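The Kuusisto had been in Pacita Navarro's kitchen since August, and by September she had stopped getting out of its way. It was leased from Nurngate for 458 a month. The contract listed the chores it could do. Dishes were on the list. So was wiping. Cooking was not.

She sat at the table with her coffee and gave it the morning job, which was to clear the counter. It had done well with the tray the day before. Cups were harder for it. It took hold of the blue one and raised it, and the arm stayed where it was over by the toaster oven. She drank some coffee. She could have cleared the whole counter twice by then, and she knew it, and she stayed in her chair. 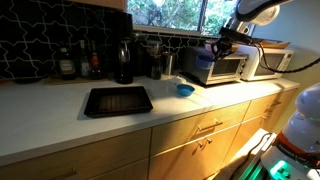

Her sister said on the phone that a thing that slow was no help to anyone. She had washed 1000 cups in her life without once stopping to think, and she would like to see the machine get to 100. And who wiped up after it? Who put the bag in the trash?

"I do," Pacita said.

"Then what are you paying for?"

Pacita thought about it. Her wrists had been bad all year. On some mornings she couldn't hold a cup herself, and she had not told her sister that.

"It's learning," she said.

"So was your first husband."

She laughed and said she had to go. The arm had started to move again. She put her own cup down on the table, near the edge, where it would be easy to reach.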